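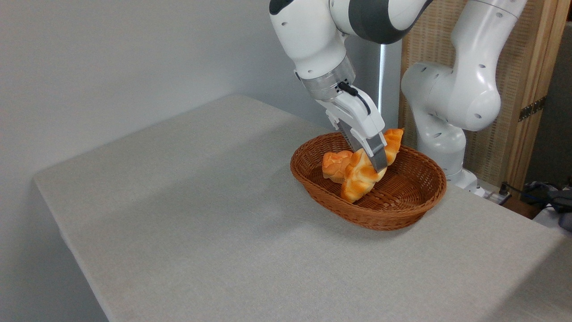
Reading time: 4 minutes

Safe working practice for a shared two-arm workcell: student project report
Department of Engineering, Bunthorpe College

Summary

The project set out to write, test and revise a code of practice for the two-arm workcell in the Bunthorpe teaching laboratory. The workcell is used by second and third year groups for pick-and-place exercises with household and food-shaped items. Before the project began, the only written guidance was the manufacturer's manual and a one-page notice on the laboratory door. The code now runs to 11 rules and was adopted for use by all groups in March.

1. Background

Industrial robots are normally kept behind guarding. Arms of the kind used in teaching are often placed on an open table, with people working close by, and the safety of the arrangement depends on speed and force limits, the layout of the table and the conduct of the people present. The published standards on robot safety and collaborative working were read at the start of the project. They are written for manufacturers and integrators, and several of our reviewers found them hard to apply to a two-hour class. The aim was therefore a short document in everyday words that a student could read before a first session.

The project was carried out by a group of four over two terms, under the course title Redier. Control software was the department's own Wunar package, and all sessions were recorded in its event log.

2. Method

The group reviewed 151 written session reports from the previous year and marked every entry that mentioned a stop, a dropped item, a trapped cable or a person reaching into the working area. A first draft of the code was prepared from these entries. It was then used during a series of trial sessions in which one arm picked an item out of a basket, or placed it back, while the other was left idle. A typical task was the handling of a glazed pastry in a shallow oval wicker basket, with the fingers closing near the middle of the item.

The trials produced 2914 logged grasps. Each session ended with a short form on which the operator recorded any rule that had been unclear, ignored or impossible to follow.

3. The rules

Rule 1. One named operator is in charge of the workcell at any time. The name is written on the board.

Rule 2. The emergency stop is tested before the first motion of the session, and the test is entered in the log.

Rule 3. The table carries only what the task requires. Bags, cups, tools and spare parts are kept elsewhere.

Rule 4. Any cloth on the table is laid flat. If it creeps or folds, the session is paused and it is straightened by hand with both arms held.

Rule 5. An arm that is not in use is parked clear of the path of the working arm. It is treated as live unless it has been isolated.

Rule 6. Arm speed is limited to 200 mm per second whenever a person is within reach of the table.

Rule 7. Nobody reaches into a container while a gripper is inside it or above it.

Rule 8. Cables on the gripper are checked for slack before each session, with the wrist turned slowly through its full range.

Rule 9. Power leads and extension strips are kept off the working surface and out of walkways.

Rule 10. Food used as a test item is not eaten. It is discarded at the end of the day and the fingers are wiped down.

Rule 11. Every unplanned stop is written up, including those with an obvious cause.

4. Findings

Rule 5 caused the most discussion. In the first draft the idle arm had to be switched off at the wall, but this added some minutes to each change of task and was widely ignored. The wording was changed to allow parking, with the reminder that a parked arm is still live. Compliance improved after the change, although the group notes that students continued to lean across the parked arm when they were in a hurry.

Rule 7 was the rule most often broken. The usual reason given was that an item had been gripped at a poor angle and the operator wished to nudge it. The code now states that the arm must be held first - a verbal warning is not enough.

Rule 9 was poorly observed in the early trials. Cabling behind the arms was seldom tidied between classes, and no single group regarded it as its own duty. The end-of-session form now includes a line for it.

The Zanetti checklist, an older departmental form for machine tools, was considered as a model. Its layout was kept but most of its content was not relevant.

5. Limits of the work

All trials took place on one table, with one type of gripper and light items. The code should not be carried over to heavier loads or sharp objects without a fresh risk assessment. No force measurements were made, and the speed in Rule 6 is a local decision that should be reviewed if the arms are replaced.

6. Recommendations

The code should be read aloud at the first session of each term. The log entries for stops should be reviewed once a term by the laboratory staff, and the rules on parking and reaching in should be looked at again after a full year of use.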